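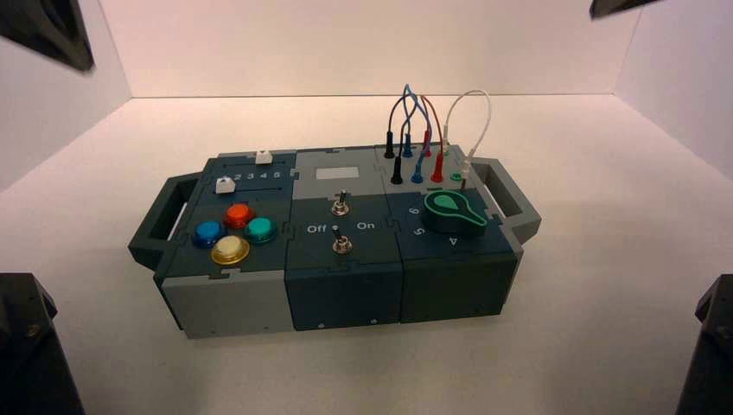
Notebook, bench 2. July, started 8:40

Box with three modules, second assembly. Continues from the page with the coffee ring.

All three modules are now joined and the handles are on both ends. Yesterday the right joint did not want to close the last millimeter, and I stopped before I would break something. This morning I took the modules apart again and looked at the seam with the small lamp. There was a thin line of leftover material inside one of the jigsaw pockets, on the bottom side where the finger does not reach well. I removed it with the flat scraper and two strokes of the fine file. After this the joint closed with the hand pressure only. I did not use the mallet and I ask that the others also do not use it, the corners become white from it.

Order of joining which works for me: middle module flat on the table, left module from above, press, then right module from above, press. Handles last. If the handle goes first, the module stands a little inclined and you push the seam in a wrong angle. Mitali does it the other way and says she has no problem. Maybe her hands are better than mine.

Carried the box by the left handle only, from bench 2 to the door and back. The seams hold. There is a small noise from the middle joint when I start to lift, one click, and then nothing more. Same click when I put it down. I note it here but I do not do anything for it now. Carried by both handles: no click.

9:30, sliders

The two tracks are one behind the other on the left module, with the numbers printed between them. Rear knob travels well over the full length. Front knob is harder to start when it rests at the left end, then it goes free after the first number. I put no grease. Last time with grease the dust was collecting in the track after one week and Josefina had to clean everything with a toothpick.

I measured the starting force with the spring gauge, pulling parallel to the track, five pulls for each knob. Rear knob is inside our limit of 80 grams every time. Front knob is over the limit on the first pull from the left end, and inside on the other four. So it is only after resting. I let it rest while I did the buttons and tried again: over the limit again on the first pull. It is repeatable, this is at least something.

Possible causes, in the order I believe them:
– the end stop pinches the knob a little (the stop was cut by hand on this one)
– the rail under the cover is not straight near the left wall
– the knob itself. I would exchange the two knobs to see, but for this I must open the cover, and I prefer to open it one time only, together with the point about the screws below.

Renato asked if we should make the printed numbers larger. For me they are good to read from a sitting position. From standing also. White on the dark color is much better than the gray on gray we had in the first assembly, there I was reading the 3 as an 8. I would leave the size. What I would like to change is the distance of the numbers from the edge of the front track, but this is a matter of taste and it would cost a new top plate.

10:15, push buttons

Four buttons, blue left, red-orange at the rear, green right, and the cream one with the yellow ring in front. All click. All come back. The cream one is from the other bag (Flotier, the older delivery) and has a slightly deeper travel than the other three. With closed eyes I can feel which one it is. Nuanchan tried and also found it at the first attempt. For the person who uses the box it is maybe not important, but if we compare two boxes between them it would be better that all buttons come from the same bag. I wrote this on the order sheet.

The domes are shiny and they make strong reflections under the ceiling light. When I sit in the usual place, the reflection is on the top of the dome and it does not disturb. When I turned the box by ninety degrees it was more tiring to look at. Josefina proposes matte caps. Trommont has them in the catalog, but not in this green, and we would lose the match with the color cards which are already printed. To discuss.

Spacing: I can press each button with one finger and not touch the neighbor. With the winter glove (thick, size L) I touch the red-orange when I go for the blue one if I come from above. Coming from the side it is fine. I think it is acceptable, we never promised gloves.

Cycle count for the button type: the loose sample on the small test stand reached 3,000 presses without a missed contact. This is the sample, not the buttons in the box. Please do not write in the report that the box has done it. Horacio had this misunderstanding last time and we had to send a corrected page.

11:00, toggle switches

Middle module. Rear switch on the gray part, front switch on the dark part with Off and On beside it. Both levers are the metal type and have the same feeling, a good hard snap.

The nut of the front switch was not tight enough. I could turn the body by a few degrees if I pushed the lever sideways, and then the lever direction does not agree anymore with the words. I tightened it with the thin wrench and put a piece of masking tape on the plate first, so the wrench did not scratch it. Tape removed after. If somebody finds glue on the dark part, it is from this, alcohol takes it away.

The rear switch has no words beside it. This is as in the drawing, but two persons have asked me already which side is on. My suggestion is to use the blank label on the gray area behind it. It is empty now and it is there for this kind of thing. Only we must decide what to write before somebody writes something with a marker. I propose short words in the same letters as Off and On. Renato wants a number there for identification of the box. Both will not fit, I tried on paper.

11:40, jacks and plugs

Right module. I plugged all the cables ends again after the joining, because with the modules apart I had pulled them out for safety. Black beside black, then blue beside blue, then red beside red, and the white ones with the green on the right side. I followed the card taped inside the drawer and Nuanchan read it aloud while I was plugging. It goes faster with two persons.

Fit: the blue ones are tight, the black ones normal. One of the red plugs can be turned with two fingers when it is fully in, the other red cannot. I pulled it out and opened its spring leaf a little with the small screwdriver. Better, but I do not trust it for long. Spare plugs are Cundonell, in the cabinet, second drawer, and there are not many red.

Resistance check on the reference pair (meter with the yellow case, leads zeroed before): 1,013 ohm. The part inside is the 1k one with five percent, so it is good. I moved the plugs while measuring and the value did not jump. I did not do the other pairs, the meter was needed at bench 4. They are open points.

One remark on the colors. From the side the white plugs are easy to lose against the white wall of the enclosure. When I sit in front I see them well, when I bend down to check if they are fully in, I have to look twice. I put my hand behind as a dark background and then it is easy. A piece of dark card would do the same.

12:20, table and enclosure

Wiped the table top and the walls with the damp cloth before putting the box inside. The white surface shows everything, also pencil. I drew no marks for the position this time. The last marks were at the wrong place after the table was moved, and people trusted them. The box stands now near the center, handles left and right, buttons toward the person.

The box slides a little on the table when I pull the front slider from its hard position. Not much, but the hand corrects without thinking and then the force on the gauge is not true. For the measurement I held the box with the left hand. The rubber feet from Urrutia are still in their bag, I want to fix them after the cover was open, otherwise I have to turn the box on its top and the switches will carry the weight.

Lunch.

14:10, after lunch

Mitali used the complete box one time from left to right with no instructions from me, as we agreed. Her comments, how I wrote them down:
– She looked first at the buttons, the sliders she saw only after.
– She moved the rear slider and expected the front one to start from the same side. They are at opposite ends, this confused her for a moment.
– She likes the switches.
– She did not want to touch the plugs until I said it is allowed. They look to her like something which is connected for a reason.

The last one is interesting for me. Maybe the first sentence of the instruction card should say that all the parts can be touched and moved. Josefina has the text of the card, I send her this.

The session took less than the 30 minutes we had reserved, so we tried also with the box turned around. Reading the numbers upside down is possible but nobody would choose it.

Open points

Open left cover: end stop of the front track, exchange knobs, look at the rail. Check also the two short screws, I am not sure they are the correct length, they bite only on the last turns.
Rubber feet, after the cover.
Remaining pairs on the meter.
Red plugs to order.
Button from the same bag for the front position.
Text for the blank label. Renato and me, before the next assembly.
Click in the middle joint – listen again after one week of carrying.

15:05. The scraper is back in its place, the spring gauge is with Horacio.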